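Perguntas frequentes – Recolha e valorização de equipamento informático

Serviço Carrillo de equipamentos em fim de vida
Última revisão: julho

Esta página reúne as questões colocadas com maior frequência por empresas, escolas e entidades públicas que entregam equipamento informático ao serviço Carrillo. As condições contratuais aplicáveis constam da proposta aceite por cada cliente e prevalecem sobre o texto desta página.

1. ÂMBITO DO SERVIÇO

Que equipamentos são aceites?

São aceites computadores de secretária, estações de trabalho, servidores, portáteis, monitores, teclados, ratos, fontes de alimentação, unidades de armazenamento, equipamento de rede e telefones fixos ou móveis. Cabos e carregadores podem ser entregues a granel, em caixa separada.

Que equipamentos não são aceites?

Não são aceites eletrodomésticos, lâmpadas, equipamento médico, baterias de chumbo soltas com peso superior a 9 kg, nem qualquer equipamento contaminado por óleos, tintas ou resíduos biológicos. Os toners e tinteiros têm circuito próprio e devem ser declarados à parte no formulário de pedido.

Existe quantidade mínima para recolha no local?

A recolha no local exige um peso mínimo de 700 kg por morada. Abaixo desse valor, o material pode ser entregue no armazém de Gullar, sem marcação, entre as 9h00 e as 16h30. Várias entidades com a mesma morada podem agrupar pedidos, desde que cada uma preencha o seu próprio inventário.

O equipamento tem de estar completo?

O equipamento incompleto é aceite. A ausência de processador, memória, disco ou placa gráfica deve ser assinalada na coluna «Faltas» do inventário, porque altera a classificação do lote e o valor de retoma. Uma torre sem processador, por exemplo, passa da classe B para a classe C.

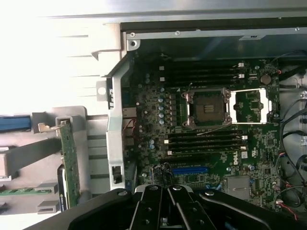
2. PREPARAÇÃO DO MATERIAL

Como deve ser feito o inventário?

O modelo de inventário é enviado com a confirmação do pedido. Para cada unidade indicam-se o tipo, a marca, o número de série e o estado (funcional, avariado, desconhecido). Os monitores e periféricos podem ser registados por quantidade. Inventários em papel são aceites, mas o prazo de emissão do relatório final é alargado em cinco dias úteis.

É necessário retirar as etiquetas de património?

A remoção é feita pelo serviço durante a triagem. Se o cliente precisar do número de património no relatório, deve deixar a etiqueta no equipamento e preencher a coluna correspondente no inventário. As etiquetas retiradas são destruídas com os restantes resíduos de papel.

Como se devem embalar os equipamentos?

As torres e servidores seguem em palete, deitados, com altura máxima de 1,5 m e filme estirável em toda a volta. Os monitores viajam na vertical, ecrã contra ecrã, com cartão entre unidades. Os portáteis devem ir em caixa fechada. Baterias inchadas ou perfuradas nunca seguem na mesma palete – devem ser comunicadas previamente, para envio de recipiente adequado.

Podemos retirar peças antes da entrega?

Sim. O cliente é proprietário do equipamento até à assinatura da guia e pode conservar memórias, discos ou placas de expansão. Recomenda-se desligar a alimentação, aguardar a descarga da fonte e guardar os componentes em saco antiestático. As peças retiradas não devem constar do inventário.

3. DADOS E SUPORTES DE ARMAZENAMENTO

Que métodos de eliminação de dados estão disponíveis?

Existem dois métodos. O primeiro é a sobrescrita por software, com verificação de leitura, aplicável a discos em estado funcional. O segundo é a trituração física, aplicável a qualquer suporte. Os discos que falhem a sobrescrita são encaminhados para trituração sem custo adicional.

A eliminação de dados abrange outros componentes além dos discos?

Abrange. Cartões de memória, unidades de estado sólido montadas diretamente na placa e módulos de arranque internos são procurados durante a desmontagem. As configurações de BIOS ou UEFI são repostas nas unidades destinadas a reutilização. Se o cliente conhecer palavras-passe de arranque, deve indicá-las no inventário; sem elas, a unidade segue para recuperação de peças. 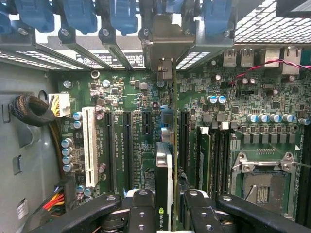
Quanto tempo ficam guardados os registos de eliminação?

Os registos ficam guardados durante cinco anos a contar da data do certificado. Cada registo contém o número de série do suporte, o método aplicado e o resultado. Pode ser pedida uma segunda via por correio eletrónico, com indicação do número da guia.

O cliente pode assistir à trituração?

A presença é possível mediante marcação com dez dias úteis de antecedência. O número máximo de acompanhantes é de dois por cliente e o uso de calçado de segurança é obrigatório. Em alternativa, pode ser contratada a trituração em viatura, nas instalações do cliente.

4. TRIAGEM E DESMONTAGEM

Como é decidido o destino de cada unidade?

Cada unidade é identificada, inspecionada e classificada de A a D. As classes A e B seguem para ensaio funcional e eventual reutilização. A classe C é desmontada para recuperação de componentes. A classe D segue diretamente para separação de materiais. A classificação tem em conta a idade, o estado da caixa, a configuração e a procura no mercado de segunda mão.

Que componentes são recuperados?

Os mais frequentes são módulos de memória, processadores, placas gráficas, placas de rede e fontes de alimentação. As placas-mãe só são recuperadas quando o suporte do processador não apresenta contactos dobrados e os conectores estão íntegros. Dissipadores e ventiladores são vendidos em lote ou separados por metal – alumínio e cobre têm contentores distintos.

As placas gráficas são ensaiadas?

São ensaiadas numa bancada com carga contínua durante duas horas, com registo de temperatura. As placas que apresentem erros de imagem ou paragens são encaminhadas para separação de materiais. O resultado consta do relatório apenas quando o contrato prevê partilha de receita.

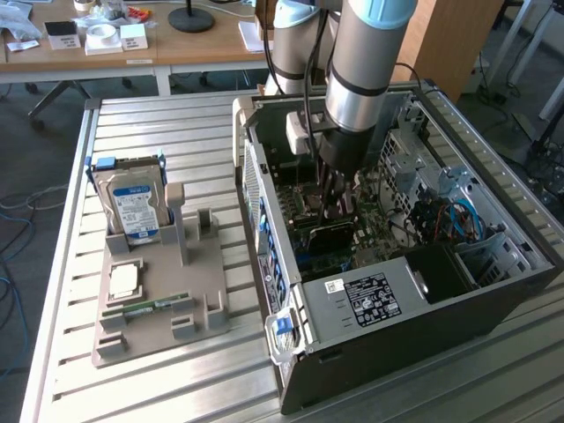

5. RETOMA E CUSTOS

O serviço tem custos para o cliente?

A recolha acima do peso mínimo e a sobrescrita de discos não são faturadas. A trituração, a recolha em andares sem elevador e o fornecimento de paletes são faturados segundo a tabela em vigor. O valor de retoma, quando exista, é deduzido na mesma fatura.

Quando é calculado o valor de retoma?

O valor é calculado depois da triagem, com base no material efetivamente recebido. Diferenças entre o inventário e a contagem são comunicadas ao cliente, que dispõe de cinco dias úteis para contestar. Sem resposta nesse prazo, aplica-se a contagem do armazém.

O valor pode ser doado?

O cliente pode ceder a totalidade ou parte do valor ao programa Briltley, que entrega computadores recondicionados a escolas. A opção é assinalada no formulário de pedido e não pode ser alterada depois da emissão da fatura.

6. DOCUMENTAÇÃO

Que documentos são emitidos?

São emitidos a guia de acompanhamento, o relatório de receção, o certificado de eliminação de dados (quando aplicável) e o relatório final de valorização. Todos ficam disponíveis no portal Cellwood, na área «Processos».

Que significa o código 2086 na guia?

Trata-se do código interno atribuído a lotes mistos, isto é, lotes com mais de um tipo de equipamento. Os lotes compostos apenas por computadores recebem o código 3325. Estes códigos não substituem a classificação legal do resíduo, indicada no campo seguinte da guia.

Como se corrige um erro num certificado?

O pedido de correção é feito no portal, com indicação da linha errada e do número de série correto. O certificado retificado mantém o número original, seguido da letra R. A versão anterior fica arquivada e deixa de ser válida.

Qual o prazo do relatório final?

O prazo é de trinta dias úteis após a receção do material. Em lotes com trituração integral, o prazo desce para quinze dias úteis. O cliente recebe uma notificação quando o documento fica disponível para descarga.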